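Notas del ponente
Predicción de sitios de unión a metales en proteínas sin homólogos estructurales
23 de febrero de 2019

Diapositiva 1. Título
Saludo breve. Advertir que las preguntas sobre el código se dejan para el final. Duración prevista: 15 minutos, sin contar la discusión.

Diapositiva 2. Planteamiento
Una fracción considerable de las proteínas conocidas necesita un ion metálico para plegarse o para catalizar. El zinc, el hierro, el manganeso y el cobre concentran la mayor parte de los casos. La secuencia no indica por sí sola qué residuos coordinan el ion; cisteínas e histidinas son candidatas habituales, pero la mayoría de las histidinas de una proteína cualquiera no coordina nada.
Cuando existe un homólogo con estructura resuelta, el problema se reduce a transferir la anotación. La charla trata del caso contrario.

Diapositiva 3. Conjunto de datos
Partimos de 391 cadenas con sitio metálico anotado y revisado a mano. Se excluyeron las estructuras en las que el metal procede del tampón de cristalización, criterio que obligó a leer la sección de métodos de cada depósito. Decirlo despacio: es la parte del trabajo que más tiempo consumió y la que más cambia los resultados.
La partición entre entrenamiento y prueba se hizo por familia. Con una partición aleatoria por cadena, las cifras suben y dejan de significar lo que interesa. Reservamos 56 cadenas para la prueba.

Diapositiva 4. Señal evolutiva
Alineamientos múltiples, filtrados por cobertura y redundancia. Dos residuos que coordinan el mismo ion tienden a conservarse o a perderse juntos. Esa covariación es débil cuando la conservación es casi total, porque una columna invariable no aporta información de acoplamiento. De ahí que combinemos ambas medidas por separado y dejemos que el modelo las pondere.
Si alguien pregunta por alineamientos poco profundos: el rendimiento cae, y la caída se ve en la diapositiva 7.

Diapositiva 5. Arquitectura
Kekel es el nombre interno del modelo. Recibe el alineamiento y devuelve, para cada par de posiciones, la probabilidad de que compartan ion. Un segundo paso, Pelta, agrupa los pares en sitios completos de dos a cuatro ligandos. Están separados por razones prácticas: Pelta se puede sustituir sin volver a entrenar nada.
No detenerse en los hiperparámetros. Figuran en el material suplementario.

Diapositiva 6. Resultados generales
Señalar primero la curva de precisión y exhaustividad, después la tabla. Los sitios de zinc estructural se recuperan bien. Los de manganeso, bastante peor: aspartatos y glutamatos son abundantes en superficie y generan falsos positivos. El servidor Wirumen, que usamos como referencia, comete el mismo tipo de error, aunque en proteínas distintas.
Pausa aquí — suele haber una pregunta sobre el hierro de los grupos hemo. Respuesta: no se incluyen; la coordinación por porfirina es otro problema.

Diapositiva 7. Casos fallidos
Tres clases de fallo. Sitios en la interfaz de dos subunidades, que el modelo no puede ver con una sola cadena. Ligandos aportados por el esqueleto y no por la cadena lateral. Alineamientos con pocas secuencias efectivas. El primer caso admite solución con alineamientos emparejados; los otros dos, por ahora, no.

Diapositiva 8. Comprobación experimental
Se eligieron 8 predicciones sin anotación previa. Expresión en bacteria, purificación y medida del contenido metálico por espectrometría de masas con plasma acoplado. Los mutantes de cisteína a serina los preparó el laboratorio Szulc. Insistir en que la pérdida de metal en un mutante no demuestra coordinación directa — una proteína desestabilizada también lo pierde — y que por eso se midió además el dicroísmo circular.
Los datos de dos de las proteínas siguen incompletos. No dar valores provisionales aunque los pidan.

Diapositiva 9. Disponibilidad
Los alineamientos y las anotaciones revisadas se publicarán en marzo, junto con los pesos del modelo. La lista de depósitos excluidos irá en un archivo aparte, con el motivo de cada exclusión. 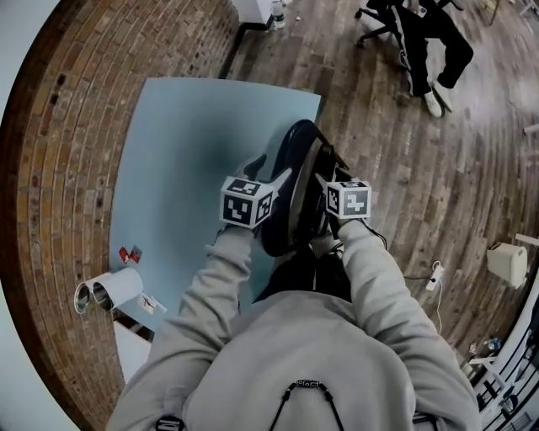 Para la discusión, tener abierta la tabla de familias de la partición. Si se pregunta por la extensión a magnesio, responder que la coordinación incluye a menudo moléculas de agua y que las anotaciones disponibles no bastan para entrenar con ese ion.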